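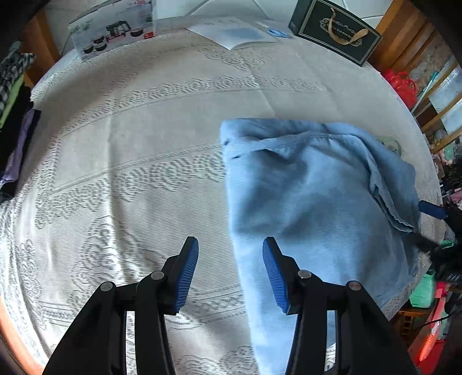

Figure 1. Light blue towel on a white textured bedspread.

HOUSEKEEPING OPERATIONS
Unit 4: Linen Stock and Par Levels
Course leader: Seija Juntunen
Reading: Kauppinen, Chapter 2

Scope of the unit

This unit covers the way a lodging property decides how much linen to own, where to keep it, and when to take it out of use. Bed making is taught in Unit 3 and is not repeated. Students should bring their inventory sheets from the practical session.

Par levels

One par is the amount of linen needed to fit out every guest room once. A property that owns a single par cannot clean a room until the laundry has returned what was taken from it. Most properties therefore hold several pars: one in the rooms, one in the laundry, one on the shelves, and often a further one held back for damage and late delivery. Properties that send linen out need more than those that wash on site, as a set in transit cannot be used.

Par is worked out separately for each item. Bath towels wear faster than bedspreads and are changed far more often, so the two should never share a line on the inventory sheet.

Worked case: Kallolari

Kallolari is a lakeside guesthouse with 18 rooms. Each room is supplied with two bath towels, which gives a single par of 36. The manager, Oona Niskanen, recorded 80 bath towels at the May count. The house therefore holds a little over two pars. Its laundry is collected by Kuvar in the morning and returned the next afternoon.

On a full night, 36 towels are in the rooms and up to 36 are with the laundry. Eight remain on the shelves. A delayed return, or a single large group that asks for extra towels, would leave the house short. Granström's review of the property advised a third par before the summer season - a purchase of 28 towels.

Rotation and storage

Clean linen is placed at the bottom or back of the stack and issued from the top or front. Without rotation, the same few pieces are washed again and again while the rest age on the shelf. Shelves should be slatted, labeled by item and size, and kept clear of the floor. Linen needs a period of rest after laundering before it is issued again.

Discards

Pieces with tears, thin areas or stains that remain after a second wash are withdrawn and entered in the discard log. Towels may be cut down for cleaning use, provided they are dyed or marked so that they do not return to guest stock.

For the next session

Prepare a par calculation for hand towels and pillowcases at Kallolari, using the room list in Appendix B. Show all working. Submit it to Svenja Voß at the start of class.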